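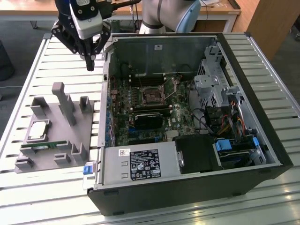
From: Despina Koutsoukos
To: refurb-floor list
Date: 2026-08-15
Subject: Re: [refurb-floor] the arms on bench 2, what happens to us

Typing this on my break so sorry for the state of it. Answers under each bit.

Bullard wrote:

> I wasn't at the Millcombe meeting so maybe this was all covered. If
> so just point me at the notes.
>
> 1. Are the arms taking over strip-down altogether or only the
> towers? We were told "repetitive tasks", which could be my whole
> job.
>
> 2. Who sets up the trays? At Pliltunbridge the people on the bench
> ended up feeding the machine all day and hated it. Standing there
> handing it bits. Two of them left.
>
> 3. What happens to the hourly targets while it's learning? I don't
> want to be measured against a bench that has two arms on it.
>
> 4. Is anyone's grade changing. I'd sooner hear it now than in
> the autumn.
>
> Not against it. My wrists certainly aren't against it. But I've been
> doing this a long time and I'd like a straight answer.
>
> Bullard

No notes from Millcombe that I've seen, or they went to the wrong list. Asked twice.

1. Towers only. No laptops, no all-in-ones, nothing with a swollen battery anywhere near it. And not the whole tower either. A person still opens the case, takes the side off, has a look for damage and lays it down on the slatted table. Then the arms get the processor and the cards, memory after that if the first two go well. Power supplies and cables stay with us for now. Cables are hopeless for it, they never lie the same way twice and every maker tucks them somewhere else. Anyone who's had a hand down the bottom of one of those cases knows.

What it's working on at the moment is the socket job. Lever, bracket, chip, into the pocket on the grey holder. Same going back the other way. That's the fiddly part that does everybody's fingers in by Thursday so I'm not going to pretend I'll miss it. I will miss being good at it a bit. Took me a good year to stop bending pins.

2. Trays, yes, this is the one I'd push on. The grey holder is 3D printed and it has places for the chip and a card and so on. Somebody has to empty it and put it back in the right spot. At the moment that somebody is whoever is nearest, which in practice has been me and Triệu. It doesn't take long but it chops your morning into little pieces. You can't get stuck into a proper fault when you're up and down every few minutes.

What I've asked for: a named person per shift on trays, swapped at the break, nobody does two in a row. Written down and up on the board. If it isn't on the board it'll be the newest person every single day, we all know how that goes.

Also asked for a second holder so one can be emptied while the other's in use. Was told "being looked at".

3. Targets. Straight answer is they're frozen for bench 2 until further notice and everybody else is on the old number. I have that in an email, will forward it. My worry is the same as yours, that somebody upstairs puts the benches side by side on a chart in a few months and draws a line. The arms get the clean towers. We get the ones that came out of a flooded school with a bird's nest in. Not a fair comparison and I said so. Ran the log for the first batch, 292 towers booked to bench 2 and 90 of those came back across to us for one reason or another. Stuck levers, cards screwed in with something daft, heatsinks that were glued on by the last lot of paste. Those 90 were counted as ours AND as theirs. I've asked for that to be fixed before anyone makes a chart out of it.

If yours was one of the ones that came back please put a note in the log saying why. One word will do. "Lever". "Screw". "Filthy". At the moment half of them are blank and a blank looks like it went through fine.

4. Grades. No change that I've been told of, and I asked it in those words. What I got back was "no plans", you can make of that what you like. I want it as "no change without consultation" and in writing. If a few more people ask the same question it'll get there quicker, so please do, politely, to the floor inbox and not in the corridor.

Other things while I'm on.

Reaching in. Please don't. If it has stopped it may just be waiting. Press the stop, wait for the light, then put your hand in. I know it looks slow and I know you could've had the chip out yourself by now. Triệu had his sleeve near one of the fingers on Wednesday and it gave us both a fright, no harm done, it's in the book. Long sleeves rolled up please, lanyards off.

Training. There's a half day on how to pause it, restart it and teach it a new position. Should be offered to everyone and not only to the two people who happened to be on shift when the fitters came. I think this matters more than anything else on the list. If we can set the thing up ourselves then it's a tool on our bench. If we have to ring somebody every time a case turns up with the board a finger's width to the left then we're just minding it. Put your name down on the sheet by the kettle, there are four on it so far. Bullard I've put you down, shout if you don't want it.

Noise. It's quieter than the air line so I've nothing to say about that really, but one of the late shift found the quiet odd. Radio's allowed back on at that end, I checked.

Wrists. Those of you who've been seeing occupational health, tell them what's changed about your day, even if it's better. If the socket work goes to the arms we'll all be doing more unscrewing and lifting instead and it may just move the ache to the shoulder. Mine has started grumbling already but that could be the gardening.

Old stock. Cage 1711 is still full of the towers from the college and they are NOT for bench 2, whatever the label says. Several have had the drive bays forced. By hand please, gloves on.

Think that's all of it. Break's over. Will forward the targets email tonight if I remember, nudge me if not. Next floor meeting is the last week of August, if you want something raised send it to me before then and I'll take it in with your name off it if you prefer.

Despina
bench 3, earlies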